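製品情報 > エンドエフェクタ > 電動グリッパー > 双腕評価用

Wodska 双腕用電動グリッパー 評価セット

販売:Sarent
最終更新:2021年8月5日(木曜日)

製品概要

Wodskaは、双腕ロボットの左右の手首に取り付けて使う電動グリッパーです。開閉はモーター駆動で、エアー配管は必要ありません。本ページで扱う評価セットは、導入前に自社の対象物とアームで把持を試すための構成で、グリッパー本体2台、交換フィンガー、手首フランジ用アダプター、コントローラー、シミュレーション用モデルデータをまとめたものです。

単体でも購入できますが、フィンガーの選定が済んでいない場合は評価セットをお勧めします。単体にはフィンガーが1種類しか付属せず、後から買い足すと納期が別にかかります。

対象としているのは、棚やカウンターの上に置かれた日用品、容器、食器、袋物などを片手または両手で扱う作業です。金属部品の圧入、バリ取り、切削油のかかる環境での使用は想定していません。

主な仕様

開閉ストローク:100 mm
最大把持力:130 N
全長(標準フィンガー装着時):219 mm
駆動方式:電動、セルフロックあり
位置制御、力制御:切り替え式
通信:Bakhtiariコントローラー経由
取り付け:手首フランジアダプターを介してねじ止め
外装:樹脂カバー、交換可

把持力はフィンガー根元での値です。先端に近い位置でつかむと実際に使える力は下がります。特に長尺フィンガーでは差が大きいため、重い対象物を扱う場合はできるだけ根元寄りで把持する姿勢を教示してください。

全長は取り付け面からフィンガー先端までの寸法で、アダプターの厚みは含みません。アームの可動範囲を計算する際はアダプター分を加えてください。この点のお問い合わせが多く、図面にも同じ注記を入れています。

セルフロックは電源が落ちたときに開閉位置を保つ機構です。対象物の落下を保証するものではなく、柔らかい袋のように時間とともに形が変わるものは、電源断のあとに抜け落ちることがあります。

評価セットの内容

グリッパー本体(左右兼用)2台
標準フィンガー 2組
長尺フィンガー 2組
段付きフィンガー 2組
手首フランジアダプター 2枚
Bakhtiariコントローラー 1台
接続ケーブル一式
シミュレーション用モデルデータ
取扱説明書(日本語、英語)

アームは含まれません。Wallbergのアームをお使いの場合は追加加工なしで取り付けられます。他社アームについては、手首フランジの図面をお送りいただければ、アダプターの可否を回答します。加工が必要な場合はアダプターのみ別見積りになります。

フィンガーの違い

標準フィンガーは内側が平らで、先端がわずかに内側へ入った形です。箱、容器、ボトルの胴など、向かい合う2面をはっきり取れるものに使います。初めて試す場合はこれから始めてください。

長尺フィンガーは、深い容器の中や棚の奥に手首が入らない場合のものです。たわみが出るので、力制御の設定値は標準フィンガーのものをそのまま流用できません。コントローラー側でフィンガー種別を切り替えると補正値が読み込まれます。

段付きフィンガーは内側に段差があり、太さの違うものを同じ姿勢でつかみ分けるために作りました。細いものは先端側、太いものは根元側の段で受けます。段の角が当たるので、表面の柔らかい食品や薄い紙には跡が付きます。該当する対象物では標準フィンガーに滑り止めパッドを貼るほうが結果が安定しています。

交換はフィンガー1本につきねじ2本です。付属の六角レンチで作業できます。締め付けトルクは取扱説明書の表をご覧ください。締めすぎによるねじ山の破損は保証の対象になりません。

コントローラーについて

Bakhtiariコントローラーは左右2台のグリッパーをまとめて制御します。左右は独立に動かすことも、開閉量を連動させることもできます。連動は両手で同じ箱を支えるような動作に使いますが、片方が先に接触した場合の待ち時間を設定しておかないと、接触の遅いほうへ対象物が押されます。初期設定では待ち時間が有効です。

アーム側の制御装置とは別の筐体になります。設置の際は、アームの制御装置の真上に重ねないでください。吸気口がふさがると温度保護で停止します。

ログは把持ごとに1行記録され、指令値、到達位置、推定把持力、停止理由が残ります。停止理由は「到達」「接触」「時間切れ」「過負荷」のいずれかです。評価の際はこの列を先に見ると、失敗の切り分けが早く済みます。時間切れが続く場合は対象物ではなく速度設定を確認してください。

カメラとの組み合わせ

カメラは評価セットに含まれません。手首に小型カメラを付ける場合は、樹脂カバー上面のねじ穴を利用できます。ただし段付きフィンガーでは、開いた状態でフィンガーの外側が視野に入ることがあります。カメラを胴体や頭部側に固定し、手首カメラは接近時の補助にとどめる構成で使っているお客様が多くなっています。

透明な容器は、深度カメラでは輪郭が欠けやすい対象です。把持点の推定を深度だけに頼ると、縁の手前で閉じる、あるいは底まで押し込むといった失敗が出ます。評価の対象物に透明なものを入れる場合は、カラー画像側の検出も併用してください。

評価の手順

弊社では、実機に取り付ける前にシミュレーションで姿勢を確認することをお勧めしています。付属のモデルデータには、グリッパー本体とフィンガーの形状、質量、関節の可動範囲、接触用の簡略形状が入っています。摩擦係数は初期値を入れてありますが、対象物によって変わるため、結果が合わないときは最初に見直す項目になります。

手順は次の6段階です。

1. アームのモデルにグリッパーを取り付け、全開と全閉で自己干渉がないことを確認します。
2. 作業台の高さと奥行きを実際の設備に合わせます。
3. 対象物を1点だけ置き、標準フィンガーで把持できる姿勢を決めます。
4. 同じ姿勢でフィンガーだけを換え、ログの停止理由を比べます。
5. 周囲に他の物を加え、手首とフィンガーが触れる箇所を調べます。
6. 条件を絞ってから実機に移します。

3の段階で対象物を増やさないでください。物が多いと、失敗の原因が姿勢なのか干渉なのか判別できません。4ではフィンガーの長さが変わるため、指先の基準点を必ず更新します。更新を忘れると、長尺フィンガーでは先端が台に当たります。

5の段階では、台の縁が問題になります。横倒しのボトルや平たい器具のように高さのないものを取りに行くと、グリッパーが低い角度で入るため、対象物に届く前に指が天板の縁に触れることがあります。簡略形状の接触判定だけでは浅い接触を見落とすので、縁の付近では詳細形状に切り替えてください。計算は遅くなりますが、縁を通過する区間だけで構いません。
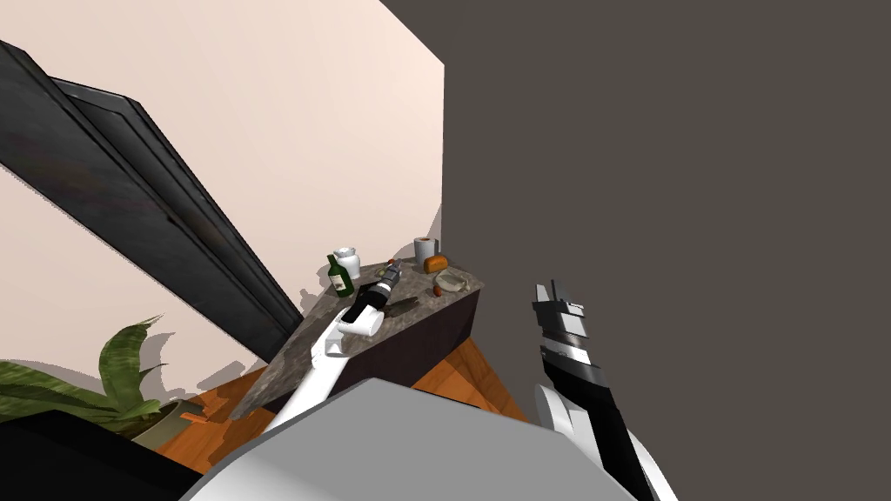
双腕モデルによるキッチンカウンターの評価シーン(シミュレーション)。左グリッパーの指が天板の前縁にかかっている。

縁への接触が出たときの対処は、進入高さを上げる、手首の角度を立てる、胴体の位置を変える、の順に試します。把持力を上げても改善しません。左手だけで届かせようとして肘が伸びきる場合は、胴体を少し引いたほうが手首の角度に余裕ができます。

もう一方の腕は、作業する腕の可動範囲と台の上方から外した位置に置きます。待機姿勢を決めずに始めると、動作計画がその腕まで動かして経路を作ることがあり、比較の条件がそろいません。待機側のグリッパーの開閉量も固定してください。

弊社で行った比較の傾向

評価担当のEtelka Szilágyiがまとめた社内記録から、選定の参考になる部分を抜き出します。対象物の材質や表面で結果は変わります。

円筒形の容器を立てた状態でつかむ動作では、標準と段付きに目立った差はありませんでした。横に倒した状態では、段付きは段の位置に胴が収まるまで転がる余地があり、先に片側のフィンガーだけが当たると逃げます。標準フィンガーで両側の隙間をそろえてから閉じるほうが安定しました。

平たい器具は、どのフィンガーでも台から直接つまむのが難しい対象です。柄が台から浮いている形なら柄を取ります。全体が台に密着しているものは、縁まで滑らせてからつまむ動作を別に用意してください。この動作では長尺フィンガーのたわみがかえって都合よく働き、台に軽く押し付けても過負荷になりにくい結果でした。

浅い鉢は縁を1か所つまむより、開いたグリッパーで外側から挟むほうが傾きません。ただしストロークを超える直径のものは片手では扱えず、両手の連動動作を使うことになります。

パンのような柔らかいものは、力制御で上限を下げて使います。位置制御のまま閉じると、つぶれても停止理由が「到達」になり、ログ上は成功と区別が付きません。

実機での注意

シミュレーションで通った姿勢でも、実機ではケーブルの取り回しで手首の回転が制限されることがあります。付属ケーブルは手首の手前で一度固定し、回転分のたるみを残してください。固定具は付属しません。

グリッパーの指を台や棚に掛けて胴体を支えるような使い方はできません。フィンガー先端に横方向の荷重がかかると、案内部が摩耗して開閉位置がずれます。

清掃は乾いた布か、固く絞った布で行います。食品を扱った場合はフィンガーを外して洗えますが、本体は水洗いできません。

貸出と購入

評価セットは貸出にも対応しています。貸出期間中にフィンガーの追加をご希望の場合は、在庫があれば同じ貸出番号で発送します。返却時は元の箱に入れ、フィンガーを外した状態でお送りください。付けたままだと輸送中に先端が当たって曲がります。

コントローラーのログは返却前に消去してください。弊社でも受領後に初期化を行います。

価格は構成によって変わるため、お見積りでご案内します。お使いのアームの型式、対象物のおおよその寸法と重さ、フランジの図面をお知らせください。技術的なご質問はJanelle Malabananが担当しています。

改訂履歴
6月:モデルデータの接触用形状を更新。長尺フィンガーの補正値を変更。
8月:評価手順に待機姿勢の項目を追加。

コメント(4件)

組込担当
モデルデータを更新したら、長尺フィンガーで前より手前で止まるようになりました。基準点は更新済みです。補正値の変更と関係がありますか。

Sarent 技術窓口
お問い合わせありがとうございます。コントローラー側の補正値が旧版のままの場合にその症状が出ます。フィンガー種別を一度「なし」に戻し、選び直してからご確認ください。

mizuki_lab
段付きフィンガーを借りて試しました。太さの違う筒を続けて扱うには便利です。横倒しのものは記載のとおり逃げるので、結局そこだけ標準に戻しました。交換のねじがもう少し大きいと助かります。

k.t.
天板の縁の接触判定、簡略形状のまま回していて実機で当てました。詳細形状に切り替える区間の設定例があれば載せてほしいです。

関連製品・最近の記事

Wodska 標準フィンガー 交換用パッド
Wodska 長尺フィンガー 単品
Bakhtiariコントローラー 設置寸法図
Wallbergアーム用 手首フランジアダプター
力制御の上限値の決め方
双腕動作における待機姿勢の設定
貸出機の返却手順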